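Wirkwood tabletop arm kit – worth it for kitchen stuff?

darcy_t
Feb 24, 2024
Anybody here running the Wirkwood two-arm kit at home or in a small shop? I've been eyeing it for months and the price just dropped to $979 for the pair, with the wrist cameras included. My plan is boring: clear cups off a counter, put them on a tray, maybe wipe up. I already have a spare PC. Mostly I want to hear about the stock grippers, since the swap-in ones are another $287 a set and I'd rather not.

saskiac
Had mine since September. Setup took me an evening and a half, and most of that was cables. The arms are solid for the money. The software is fine once you turn off the "assist" mode, which fights you on every slow move.

Stock fingers are okay on mugs if you go for the handle or the rim. I scratched mine up pretty good in the first few weeks and it hasn't changed anything about how they grip. Clear glass is another story – the camera loses it against a dark background and you end up creeping in by hand. Wrist view from my counter, with the red tray I use for everything: 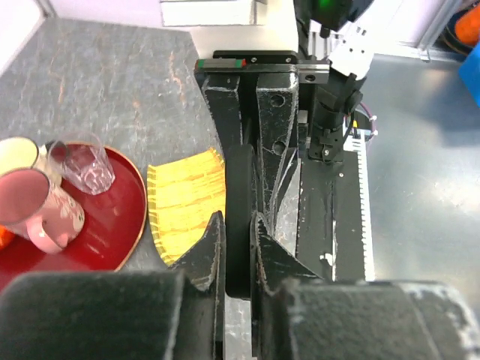
Quentin Vasseur thinks the wrist camera is the weak part of the whole kit, and he'd put the $287 toward a decent overhead camera before touching the grippers. The fingers take up too much of the view once you're close in, he wrote, and from then on you're guessing at depth.

saskiac
I don't agree, Quentin. I tried an overhead for a while and took it down again. My own arm kept blocking it. With the wrist view I can at least see where the tips are going, and for picking a mug up off a tray that's what I need.

qvasseur
Depends how you mount it. Mine is off to the side at 60 degrees and nothing blocks it. But sure, if your counter is against a wall you're stuck.

huong_n
Has either of you dealt with their support? I had a motor die on me and it took four emails to get a replacement out. They did send it free, to be fair. The Triller people answered me the same day when I had one of theirs, but that arm could barely lift a full cup so I sold it.

saskiac
Never needed them, knock on wood.

cam_wihongi
Go for the swap-in grippers, Darcy. I held off for ages to save the money and I'm sorry I did. Softer pads, way fewer drops with ceramic. And get the longer cable set while you're ordering, the ones in the box are too short if the PC sits under the counter.

darcy_t
Okay, so that's one vote for fingers, one for a camera and one for leaving it alone, ha. I think I'll order the plain kit and practice on thrift store mugs first. Cameron, which cable length did you get?

cam_wihongi
The middle one. Plenty for a normal counter.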